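Nollside Tidy Box: data card and collection rules

Version 7 of the rules. Maintained by the Nollside collection group. Please read the whole card before you record, also if you have recorded for Pledalside before. Several rules are different.

Summary

Nollside Tidy Box is a set of 3696 episodes of small household objects being put into an open box with handheld grippers. All episodes were recorded in lived-in homes. The set is intended for training and testing of pick-and-place policies on soft and irregular objects. It is not intended for measuring grasp force, and the grippers used do not record force.

Words used in this card

Must: an episode which breaks the rule is removed.
Should: the episode is kept, but it gets a flag in the notes column.
Undo: the operator takes back the last action and puts the object again where it was. Undo is a label in this dataset and it has its own rules below.

Rules before recording

1. The operator must have written permission from every adult who lives in the home.
2. Papers with names or addresses, medicine, and screens must be out of view. Product packaging may stay.
3. The room should stay as it is. Do not clean the background and do not close the curtains for a nicer picture.
4. Finger pads must be checked for loose edges. Change both pads of one gripper together.
5. The box must be open, and it must not be moved after the recording has started.

Rules during recording

6. One episode must not be longer than 70 seconds.
7. Release the object inside the walls of the box. Dropping from above the wall height is flagged.
8. Objects with teeth, hooks or springs, for example hair clips, should be taken by the closed side.
9. Rope, cord and yarn toys must be lifted slowly. If a loop catches on a finger, stop and label the episode "caught". Do not shake the gripper.
10. A bare hand may be in view, but it must not touch the objects between start and stop.
11. When two grippers are used, only one of them may be inside the box at a time.

Rules for Undo

12. An Undo must begin within 7 seconds after the release.
13. The object should go back to the same area of the surface. The exact angle is not important.
14. Not more than one Undo in one episode. If a second one is needed, end the episode and start a new one.

Reference views

Both views are from the same home, on the bear-print cover, with the black box.
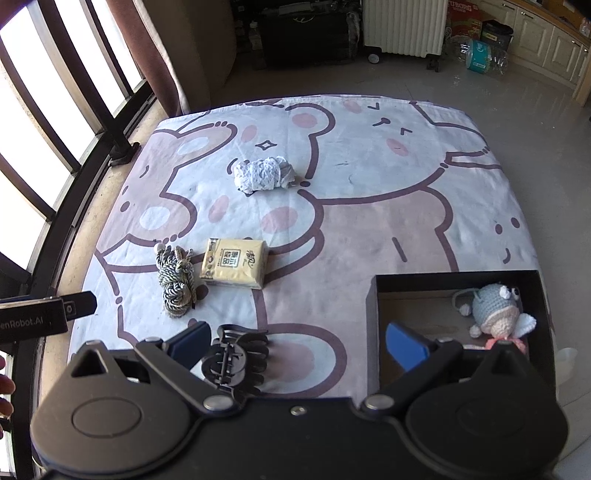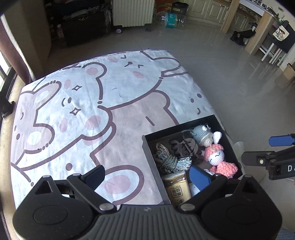 Review

Each batch has 30 episodes. The reviewer watches the complete batch at normal speed and writes the rule number beside every problem. Without a rule number the comment will be sent back. The operator who made the batch cannot be its reviewer.

Known limits

Strong daylight from windows makes some episodes too bright on one side. We did not correct this. The Nnaji loader reads the older label "revert" as Undo, but other loaders may not do it, so please check your label table first.

Changes from version 6

Rule 11 is new. Rule 8 was "must" and is now "should". The limit in rule 12 was missing in the printed copy.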